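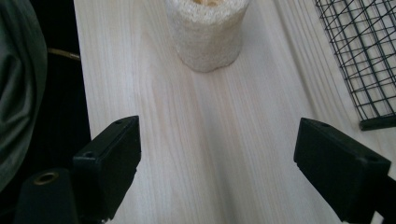 Fig. 6: Loofah on a pale wooden tabletop.

Section 9: Setting up the noise gate for fast palm muting

Okay, this is the section most people email me for, so grab your guitar and let's get that hiss sorted! I wrote it around the Cilteo gate, which has lived on my board since the first Brullholm demo, but any gate with a send and return will behave much the same way. You'll want your high-gain channel dialled in before you start (see Section 6). If you change the gain later you'll have to come back and redo the threshold – sorry, I've tried skipping it and it always sounds rubbish.

Caution: turn the amp's master volume right down before you plug or unplug anything. With this much gain, a half-seated cable makes a horrible noise, and your ears and your speaker both cop it.

1. Plug your guitar into the gate's INPUT. If you use a tuner, put it in front of the gate.

2. Run a cable from the gate's SEND to your overdrive, and another from the overdrive to the front of the amp.

3. Take the amp's effects loop send into the gate's RETURN, then the gate's OUTPUT back to the loop return. Yes, that's four cables for one pedal. Label them! I use coloured tape and I still get it wrong in dark rooms.

4. Set THRESHOLD fully anticlockwise and DECAY at noon, then bring the master volume up to the level you normally rehearse at. Bedroom volume won't tell you much here, as a loud cab feeds back into the pickups in ways a quiet one doesn't.

5. Mute the strings with both hands and turn THRESHOLD up slowly until the hiss drops out. Stop there. I know it's tempting to keep going.

Note: if the hiss never drops out, you've probably swapped SEND and OUTPUT. That's my usual mistake, anyway.

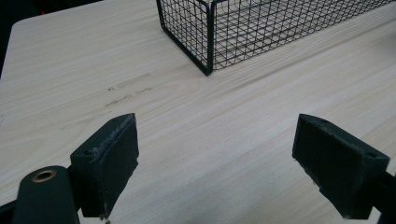

6. Now play something mean. I use the verse riff from "Jeserberg", which is straight sixteenths on the low string at 200 beats per minute with nasty little gaps in it. Listen to the gaps. If noise is leaking into them, shorten DECAY a bit at a time until they snap shut.

7. Let a big open chord ring out. If it chokes off early or flutters at the tail, back THRESHOLD off a touch and lengthen DECAY slightly, then go back to step 6 and check the fast stuff again. Expect to bounce between these two steps a few times.

8. Mark your knob positions with a paint pen or take a photo on your phone.

Note for doom and sludge players: you can leave the gate far gentler than I do, or keep it for the stops only. Long, feedback-heavy endings and a tight gate really don't get along, so have a foot ready to switch it off.

Caution: use an isolated power supply. I ran mine off a daisy chain for the whole Alvarado session and spent ages blaming the pickups for a whine that was coming from the power the entire time.

Bass players, your settings are in the next section. The cabling is the same, but start with DECAY at three o'clock.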